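Search this forum
Advanced search
Category: Manipulation > Imitation learning > Results and write-ups
14 replies · 3 shares

Wrist views and the charger task: 525 demos, two recipes

kjayawardena_lab

Posting a result that surprised our group a little, in case it saves somebody a month. The project is called Terora. It is a two-arm setup doing tabletop work with power strips and USB charger cubes. The task is to pick up a charger, bring it to a strip, seat it in an outlet, and repeat until the loose ones are gone. We have 525 teleoperated demonstrations, collected by 9 operators.

We trained the same policy two ways. Recipe A predicts a chunk of 16 actions and runs the whole chunk before looking again. Recipe B predicts the same 16 but runs only the first 2 once the gripper is close to a strip. Everything else is the same: same data, same encoder, same training length.

On reaching and grasping there was no difference we could defend. On seating, B was clearly better. With A, the prongs land next to the slot and the arm keeps pushing because the rest of the chunk says push. With B, it lands next to the slot, looks again, and slides over. We scored it blind, from video, with the recipe names removed.

The switch is a distance threshold on the wrist depth estimate. It is not clever. I will put the config up when I have cleaned it.

torque_ripple

How do you know B is winning on the re-look and not on speed? When you run 2 actions and replan, you are adding inference time between every step. Your arm is moving slower near the strip. Slow insertion is easier insertion. Any of us could have told you that.

kjayawardena_lab

We padded A so that the average tip speed in the last part of the approach matched B. That is in the write-up but I left it out of the post. Padded A was better than plain A and still worse than B.

torque_ripple

Average speed is not the same thing. B stops and starts. A with padding is slow and smooth. Stop-start motion gives you a kind of dither, and dither helps pegs find holes. People have been shaking parts into fixtures for decades with no vision involved.

I would want to see B with the camera frozen at the moment the threshold trips. Same stutter, no new image. If it still wins, your explanation is wrong.

hallell_dan

I'm with torque on this one. At Hallell we had a connector job that went from bad to fine when a controller bug made the arm jerk. We spent two weeks crediting the new network.

greenbench

Question from somebody with only one arm. Why two for this? Seems like one arm could do every step you list.

kjayawardena_lab

One arm can do it if the strip is fixed down. Ours are loose on the table, on purpose. When you push a charger in, the strip slides. The second arm is there to brace, and in a lot of demos the operators swap roles depending on which side the strip is closer to. Some of the demos also have both arms picking, one after the other. We did not tell people how to divide the work.

shiferaw_m

That last sentence worries me more than the chunk length. Nine operators with no instructions on arm roles means your data has several strategies in it for the same starting layout. A long open-loop chunk picks one and commits. A short one can drift between them. I would expect short chunks to be worse on that kind of data, and you are reporting better. Did you look at the failures where the arms disagree?

kjayawardena_lab

We did. B does have a failure that A does not have. It hovers. Both arms go partway toward the same charger, then both back off a bit, and this can go on until the timeout. That is why the short horizon only kicks in near a strip. When we ran 2 everywhere, the hovering ate most of what we gained on seating.

So I agree with you in general. It depends on the part of the task. Far from contact, the choice of strategy matters and you want to commit. Near contact the strategy is already picked.

shiferaw_m

Fine, that is a reasonable split. I would put the hovering in the main results though. It's the more useful half of the story for anybody who will try this at home and set it to 2 everywhere.

erine_labs_tom

We tried something close to this at Erine with barrel jacks and saw nothing. No gain from the short horizon at all. Our camera was overhead, not on the wrist. My guess is that overhead, the gripper hides the slot at exactly the moment you want to look again, so the new image tells the policy nothing. Can you say what your wrist camera sees near the strip? If your fingers cover the outlet you should have the same problem.

kjayawardena_lab

They cover part of it. How much depends on the approach angle. I will put up a wrist view from the current set in a minute. I think your guess about overhead is right, and it would also count as evidence against the dither idea, since your arm would have been stuttering too.

torque_ripple

It would count as evidence if his jacks and your plugs had the same tolerances. They don't.

erine_labs_tom

They don't, no. Ours were tighter.

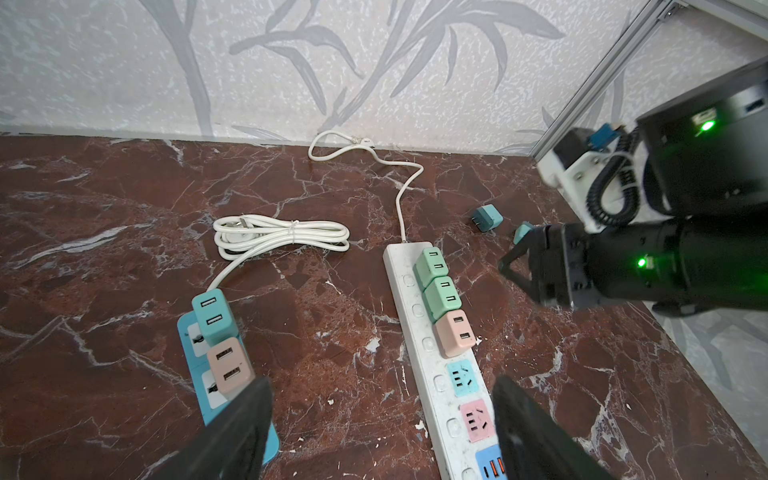 Kumudini Jayawardena

Wrist view from one arm, with the fingers open over the two strips. The tip of the left finger is over the lower end of the blue strip, and the right one hides part of the USB panel at the low end of the white strip. The open outlets just up from that panel, the light blue and the pink, are in the clear from this angle. The other arm is at the right with a teal charger in its fingers, and another teal one is still loose on the table next to it.

Two things for Tom. First, the outlets you could still fill on the white strip are at the end nearest this arm, and the chargers already plugged in are at the far end. So the policy has a fairly open look at the slots from here, but if this arm comes down on them itself the fingers will take up more and more of the view. Second, the camera on the other arm gets its own angle on the same slots. The policy takes both wrist views. We have not trained with one of them removed and we should.

For torque_ripple: the frozen camera test is a good test and we will run it. I can get arm time on Monday. I would expect frozen B to land between padded A and real B, but I have been wrong on this project before.

greenbench

That tabletop looks hard. All that white veining on dark stone, and then white cords on top of it. Does the cord ever get mistaken for part of the strip?

kjayawardena_lab

Grasps on the cords do happen. Mostly in the early checkpoints. The marble is one of several surfaces we used, and the depth estimate is noisier on it than on the plain ones. That matters here because our switch uses depth. On the marble the threshold sometimes trips early, and you get the short horizon sooner than intended.

shiferaw_m

So on some surfaces you are running a different recipe than on others. Please split the seating results by surface before anybody cites this.

kjayawardena_lab

Fair. The split exists, I just have not made a table out of it. From memory the direction is the same on every surface, and the gap is smaller on the marble. I'll post the table and not my memory.

hallell_dan

What about a contact signal for the switch? You have motor current on the grippers. Flip to the short horizon when you feel something, and skip the depth completely.

kjayawardena_lab

We tried it for an afternoon. By the time the current rises, the prongs are already against the face of the strip and the strip has started to slide. It needs to switch before contact. Somebody with better force sensing than ours might get it to work.

torque_ripple

Before contact is the part I find interesting. If the gain only shows up when you switch before contact, that is a point for the vision story and against mine. Dither before contact does nothing. Did you log when the switch happened relative to first touch?

kjayawardena_lab

Yes, every trial has both times. I had not thought to use them that way. I'll sort the B trials by how early the switch came and see if seating follows.

torque_ripple

Do that and the frozen camera, and I'll stop arguing. I still think half of it is stutter.

erine_labs_tom

I am going to move one of our cameras down to the wrist and rerun the jacks with the same 16 and 2. Will start a separate thread so this one stays on the chargers. Can you post the config even if it's messy? The threshold value is the part I need.

kjayawardena_lab

Will do. It is messy. The threshold is set in two places and the second one wins.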